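Dulesau Barbers' Guild Issues New Guidance on Razor Burn and Blade Hygiene

5th July

The Dulesau Barbers' Guild has published new guidance for its member shops on preventing razor burn and on the handling of blades between customers. The document applies to all shops displaying the guild's window card in Dulesau and in the neighboring town of Sarkow, and it replaces the advice sheet that members have used until now.

The guidance follows a survey of 1675 customers, carried out in member shops last November. Customers were asked whether they had experienced redness, itching or ingrown hairs in the days following a professional shave, and whether anyone in the shop had told them how to care for their skin afterward. According to the guild, 70 percent of those who reported irritation said they had received no aftercare advice at all.

Under the new rules, a fresh blade is to be opened in front of each customer and discarded as soon as the shave is finished. Handles are to be cleaned and then left in disinfectant for the full time stated on the product label. Styptic pencils may no longer be shared – single-use applicators are required in their place. Shops are also asked to retire any brush that sheds or holds an odor after washing.

A second section deals with technique. Barbers are advised to soften the beard with a warm towel before lathering, to shave with the grain on the first pass, and to make a second pass only when the customer asks for one. Shaving against the grain on the neck is discouraged for anyone who has had ingrown hairs there before. The guild recommends an unscented balm as the standard finish, with alcohol-based lotions offered on request.
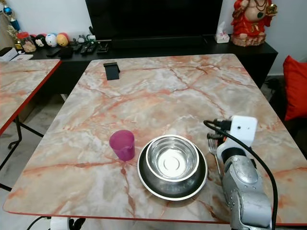
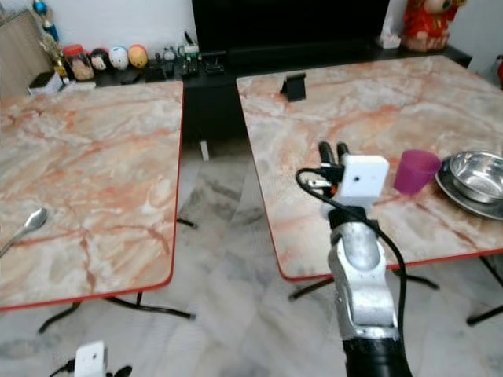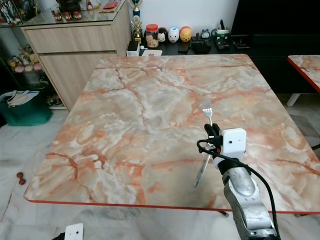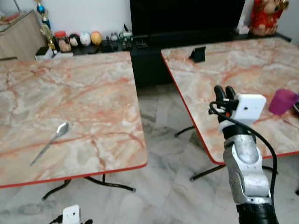 Kumsa, a two-chair shop in Sarkow, told the guild in a written response that it supports the changes but expects the single-use applicators to be a burden on smaller businesses. The shop asked that members be allowed to buy them in bulk through the guild, and noted that many of its regular customers prefer a close shave against the grain and will need time to get used to being asked about it. It also requested a shorter version of the aftercare section, in larger print, for older customers.

The guild has agreed to the first request. A joint order for 3000 applicators will be placed with Flindine, a barber supply firm based in Dulesau, and members may collect their share from the firm's counter during normal opening hours. Shops will be billed at the same rate regardless of the quantity they take. The request for a large-print version is under review.

Customers who shave at home will find a separate page of advice at the back of the guidance. It suggests rinsing the blade after every few strokes, storing the razor outside the shower so that it can dry, and replacing the cartridge once it begins to pull. Anyone with persistent bumps, or with a cut that does not close or becomes swollen, is advised to stop shaving the area and speak to a doctor or pharmacist.

The aftercare advice will be given to customers as a folded card at the end of each shave. It covers the first day after shaving and recommends washing with cool water, avoiding heavily scented products, and leaving the skin alone where it feels tender. Barbers are expected to go through the card briefly in person, particularly with customers who are having a wet shave for the first time.

To date, 16 shops have signed up to the new guidance. Members that have not yet done so have until the end of November to return the signed form, after which window cards will be reissued only to shops on the updated list. Training evenings on blade handling will be held in both towns, and apprentices may attend free of charge when accompanied by a member of their shop.

Printed copies of the guidance are available at the guild's office in Dulesau and in all participating shops.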